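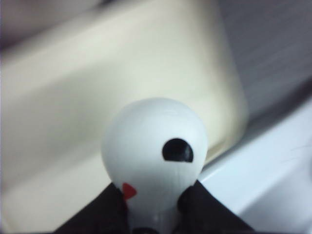
4 鸟形摆件的安装、清洁与存放

4.1 适用范围

本节适用于Hadier系列鸟形摆件(以下简称“摆件”)及其配套底座。底座的水平调整见第3节,包装箱内物品核对见第2节。
本节修订日期:2021年6月25日。修订内容为4.4中的清洁剂要求和4.6中的存放要求,其余条款未变。

4.2 部件名称

主体:白色,蛋形,顶部圆,向下收窄为颈部,表面为哑光。
眼:黑色,半圆形,平边朝下,表面有光泽。
喙:红色,小三角形。
支杆:半透明,略呈灰色,自颈部向下伸出。
底座:另袋包装,中央有插孔。

注:支杆与主体在出厂时已经连接,用户不得自行拆开。支杆半透明,在浅色背景前不易看清,取放时注意不要碰弯。

4.3 安装

安装前洗净并擦干双手。哑光表面沾上油渍后会留下深色印迹,用干布不易擦除。建议在桌面铺一块软布,全部操作在软布上方进行。

1. 将底座放在平整、稳固的台面上,插孔朝上。
2. 检查插孔内有无包装碎屑。如有,将底座倒置轻敲,使碎屑落出,不得用金属工具掏挖。
3. 从包装中取出摆件。手指从两侧托住颈部,避开眼和喙。
4. 检查支杆是否平直。支杆有裂纹或明显弯曲时停止安装,按4.7处理。
5. 将支杆对准插孔,保持竖直,缓慢向下插入,直至感到阻力。
6. 捏住颈部,继续轻压到底。不得按压主体顶部。
7. 缓慢转动摆件,使喙朝向所需方向。单次转动不超过半圈。
8. 松手,从正面和侧面各看一次。主体倾斜时,拔出后重复第5步和第6步。

注意:插入过程中不得左右摇动。侧向力集中在颈部与支杆的连接处,可能导致支杆断裂,此类损坏不在保修范围内。

注意:插孔内不得涂胶。涂胶后摆件无法取下,清洁和存放均不能按本节进行。

插入后如仍有松动,可使用附件袋中的垫圈。垫圈共2个,先用一个,仍松动时再加另一个。将垫圈套在支杆下端,推至距末端3毫米处,再行插入。垫圈过紧时用清水润湿,不得使用食用油或润滑脂。

4.4 清洁

日常除尘使用干燥软毛刷,自顶部向颈部单向轻刷。眼的周边容易积灰,刷毛应沿平边方向移动。喙的尖端不得用力刮擦。

有污渍时按以下步骤操作:

1. 将摆件从底座上拔出。一只手压住底座,另一只手捏住颈部竖直上提。
2. 取清水200毫升,加入一滴中性洗涤剂,搅匀。水温不得超过30℃。
3. 用软布蘸取溶液,拧至不滴水。
4. 轻擦主体。先擦白色部分,后擦喙,软布换面后再擦眼。次序不得颠倒,以免红色或黑色部分的污物带到白色表面。
5. 换一块蘸清水的软布,再擦一遍。
6. 用干布吸去水分,平放在毛巾上晾干。支杆完全干燥后方可插回底座。

注意:不得使用酒精、丙酮、含氯漂白剂或研磨膏。研磨膏会使哑光表面局部发亮,发亮部分无法恢复。

注意:不得将摆件整体浸入水中,不得放入洗碗机,不得用吹风机热风档吹干。

眼的表面有光泽,擦拭后可能出现水痕。用干燥的眼镜布轻擦即可,不需要使用上光剂。

4.5 摆放位置

摆件应放在室内,避免阳光直射。白色主体长期受日照后可能发黄,喙的红色可能变浅。与暖气片、灶台和台灯灯头保持距离。

不宜放在门后、窗帘下方或宠物能够到达的台面。搬动家具前先取下摆件,与底座分开搬运。不得提着主体移动整套产品。

多个摆件并列时,以相邻主体互不接触为准。Floris系列底座较宽,与本系列混放时按Floris底座的尺寸留出间距。Ashour系列底座的插孔规格不同,不可互换。

警告:摆件含小部件,支杆细长。不得交给幼儿玩耍,不得放入口中。

4.6 存放

短期不用时,将摆件留在底座上,罩上防尘罩即可。长期存放时按以下步骤操作:

1. 按4.4清洁并晾干。
2. 将摆件从底座上拔出,取下垫圈。垫圈放回附件袋,不得留在支杆上。
3. 用无印刷的白色薄纸包裹主体,不得使用报纸或有色纸。
4. 支杆单独包一层薄纸,不得弯折。
5. 横放于原包装凹槽内,喙朝上。
6. 底座放入下层,盖好内盖,再合上外盒。

存放处应干燥,温度变化不宜过大。外盒上不得堆放重物。12月至次年春季如存放在无供暖的房间,取出后应先在室温下静置,再打开内盖,以减少表面结露。

4.7 常见情况处理

主体倾斜:检查插孔有无异物,检查支杆是否插到底。仍倾斜时加垫圈。
转动时有摩擦声:拔出后擦净支杆下端,重新插入。
白色表面有灰色擦痕:用橡皮的软面轻擦一小块,确认无变化后再处理其余部分。
喙松动:停止使用,不得自行粘接。
支杆有裂纹或断裂:停止使用,收好全部断片,联系Drilto售后。

联系售后时应提供外盒侧面的批号和损坏部位的照片。寄回时摆件与底座分开包装。

本节编写:Nawal Kamel
审核:Roya Kermani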